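Washing plush cushions and sofa pillows

Most scatter cushions can be washed at home if you check two things first: the care label and the filling. The method below is for short-pile plush cushions, including the printed character ones, and for plain pillows used on a sofa or armchair. It takes one morning plus drying time.

What you need

A mild liquid detergent
A soft clothes brush
A mesh laundry bag big enough for the cushion
Two old towels
A vacuum cleaner with an upholstery tool

Step 1. Read the label

The label is normally a small fabric tag sewn into a side seam. Look for the wash tub symbol. A hand in the tub means hand wash only, and a cross through it means no washing at all. If the lettering has faded, treat the cushion as hand wash only.

Step 2. Check for a zip

Run a finger along each seam. If there is a zip, take the cover off and wash it by itself, inside out. If the cushion is sewn shut, squeeze it. Polyester filling springs back and can be washed. Foam crumb and beads should stay out of the machine -- sponge the outside and leave it at that.

Step 3. Test the print

Dab a hidden part of any printed lettering with a damp white cloth. If colour comes off, sponge around the print and don't soak it.

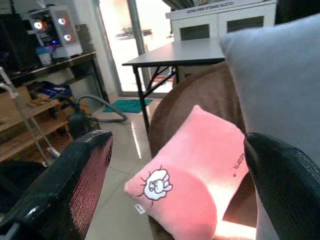
Step 4. Wash

For hand washing, fill a basin with cool water and a capful of detergent. Push the cushion under and press it gently for 3 minutes. Don't wring it. Change the water until it stays clear.

For machine washing, put the cushion in the mesh bag and use a cool delicates cycle. Keep the spin to 1,000 or lower. A single cushion can unbalance the drum, so add a towel.

Step 5. Dry

Roll the cushion in a dry towel and lean on it to push the water out. Then stand it on an airer and turn it every few hours. A thick one needs about 9 hours in a warm room, longer in winter. Keep plush off radiators, as the heat flattens the pile.

Step 6. Bring the pile back

Once the cushion is fully dry, brush it in one direction and then the other. Go lightly over prints. Shake it hard to break up any lumps in the filling.

While the cushions are off

Vacuum the seat and the back of the chair. On velvety upholstery, work with the pile and finish with the soft brush. Leave the seat to air before putting everything back -- bigger pillows first, small cushions in front.

Page by So-yul Ki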